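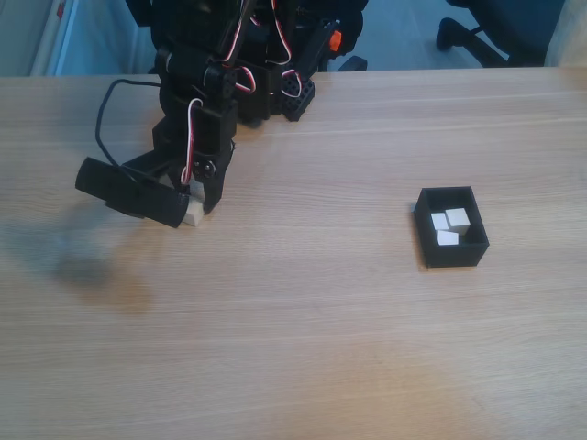

*A robot arm above a pale wooden tabletop.*

# The Timer Nobody Started

Thilini Biswas bills by the hour, and for most of her working life she worked out the hours at the end of the month. She would open her calendar, her sent mail and her file history, and rebuild four weeks from what she found there. A long gap between two emails to the same client became a morning of work. A file saved late in the evening became an evening. She edits technical manuals, and she thought she was being careful.

Last December she installed a time tracker called Zolis and kept both records side by side for a month. The tracker showed more hours than her reconstruction did. Most of the difference was in small things: reading a client's long message, looking up an old style sheet, answering a question by phone while making lunch. Priced at her normal rate, the missing time came to about $800.

"I'd been giving it away," she says. "I wouldn't have minded so much if I'd decided to."

Time tracking software has been sold to small businesses for a long time, and most of the people interviewed for this article had tried it and quit at least once. The programs are simple and the reasons for quitting are much the same everywhere. People forget to press the button. Then they forget to press it again when they stop, and the record shows a nine-hour phone call. After a few weeks of corrections the record looks no better than a guess, and the app goes unopened.

## Three ways to do it

The products on the market fall into a few groups, though many now mix them.

The first is the plain timer. You name a client, name a task and press start. Zolis began this way and still works best this way. It's quick to learn, and the reports are easy to read because you wrote every line in them yourself. It depends completely on your remembering.

The second is the timesheet, where you type in hours after the fact. Accountants and lawyers have used some form of it since long before there were computers. It suits people whose days are made of a few large blocks. It suits people with 20-minute jobs very badly.

The third is automatic capture. A program runs in the background, notes which windows and documents are open, and offers a draft of your day for you to approve. Gustach is in this group. So are a number of larger tools that also offer managers a view of what employees are doing, and that has given the whole category a bad name with some workers.

Biswas tried Gustach for a few weeks after her first month with Zolis. She liked the draft day. She didn't like sorting it. Her browser is open all the time, and the program couldn't tell the difference between a client's web page and the weather. She went back to the timer and set it to nag her if she'd been typing for a while with nothing running.

## When there is a team

A solo operator can keep whatever system she likes. Things get harder when the hours have to be added together.

Brito is a design studio with 14 people on the payroll and a few regular contractors. Selvaraj Roy runs its projects. When he arrived, the studio priced nearly everything at a flat fee and tracked no time at all, on the reasonable theory that the client was paying for a result and the hours didn't matter.

"The invoices were fine," Roy says. "What we couldn't answer was which jobs were paying for the others."

His first attempt was too detailed. He set up a list of task codes, with separate entries for first drafts, revisions, internal meetings, client meetings, file preparation and so on. Designers picked whichever code was at the top of the menu. When he ran the first report, it said the studio had spent most of its month on administration.

The second version had two codes for each project, one for work in the original agreement and one for everything else. Staff fill it in before they go home, in quarter-hour steps. Nobody is asked to account for a full eight hours, and Roy says he had to repeat that several times before people believed him. Some had been padding their sheets to reach a round number.

After three projects the pattern was clear enough to use. The extra work was mostly going to clients who had approved a design by email and then brought in a new person to look at it. Brito's contracts now name one person who approves each stage. A second round of approval is billed separately.

Roy doesn't look at individual sheets except to fix mistakes. He thinks that matters more than which program a company buys.
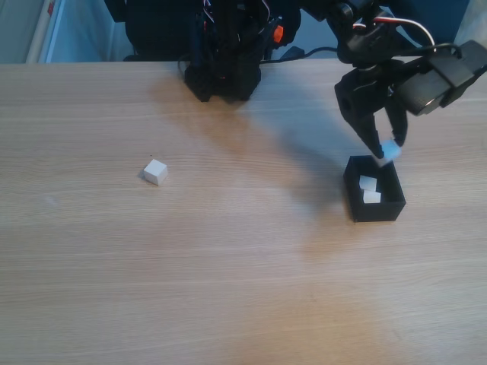

## Who gets to see the hours

Dilruba Karunaratne left a job over this question. The company brought in an automatic tracker, at first to help with client billing. Within a few months her manager was bringing printouts to review meetings and asking why her keyboard had been idle during the middle of the day. She was a researcher and spent a good part of her time reading on paper.

She now works for herself and tracks her time every day, in a spreadsheet. Each row has a date, a client, a start and a stop. She has no objection to the software as such. She has used a spreadsheet for years, it costs nothing extra, and she knows where the file is.

Tala Zoubi, a bookkeeper whose clients are mostly one- and two-person firms, would like more of them to do the same. She sees a lot of subscriptions that were bought in a burst of good intentions and are still being paid for. Her advice is to run a spreadsheet for a month first. If you fill it in, pay for something that makes it quicker. If you don't, a paid app probably won't change that.

She also suggests checking how to get your data out before you put any in. One of her clients used a small service called Brokance, which let free accounts export only the latest 1000 entries. He found out when he needed to show a client the start of a long project. The earlier entries could still be viewed on screen, and he copied them out by hand over a weekend.

## What to do with the numbers

Fathima Thambiah translates contracts and has tracked her hours for most of her career. She doesn't bill by the hour at all. Her clients pay by the word, and they never see a timesheet.

She uses the records to quote. When a new job comes in she looks up something similar, sees how long it took and works out whether the rate being offered is worth accepting. Scanned documents take her much longer than typed ones, and tables take longer than text. She had always known that in a general way. With the hours in front of her she was able to set a surcharge and hold to it when a client pushed back.

She has stopped tracking some things, too. For a while she logged email and invoicing down to the minute, then saw that the weekly total hardly changed, so she adds a fixed allowance to each quote and leaves it alone. Once a year she tracks everything again for two weeks to check the allowance. Last time it had gone up a little, mostly because of one client's new purchasing portal, and she raised her rate for that client in the next quote she sent.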